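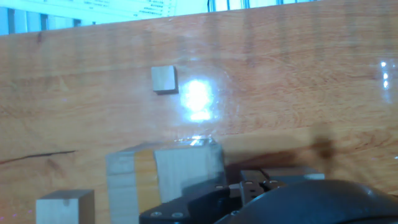
3. Demonstration visit, Hiketti workshop

Reporting period to July 2019. Prepared by Killian Pons for the Fatholm programme office.

3.1 Purpose

The grant agreement requires one demonstration before external visitors in the second year. The visit was held at the Hiketti workshop and was attended by 9 people from Torkum and the programme office. It closes milestone 2.

3.2 Work shown

The task was pick and place of small blocks on a varnished wooden table, using the wrist camera only. The overhead camera used in the March trials was switched off throughout. Visitors were invited to move the blocks between runs and to choose the next target. A small pale grey cube standing clear of the other pieces was one such target. Larger blocks placed side by side were treated as obstacles.

3.3 Observations

Glare on the varnish remains the main source of error. A bright reflection close to a pale block reduces contrast at its edges, and the arm's own shadow shifts across the wood as it moves. The Naqvi detection module was retrained before the visit on 2,079 wrist camera views. It rejected several targets in direct reflection and asked for a second view, adding to the cycle time. Torkum asked whether a matt table covering would be acceptable in service. Our position is that it would not, as the end users work on ordinary furniture.

3.4 Actions before the next report

Collect a further 300 views under strong window light.
Repeat the block task with the blinds open and closed, and report the two sets separately.
Send Torkum the gripper drawings requested at the visit.

3.5 Spending

Travel and catering were met from the dissemination line. No change to the budget is requested.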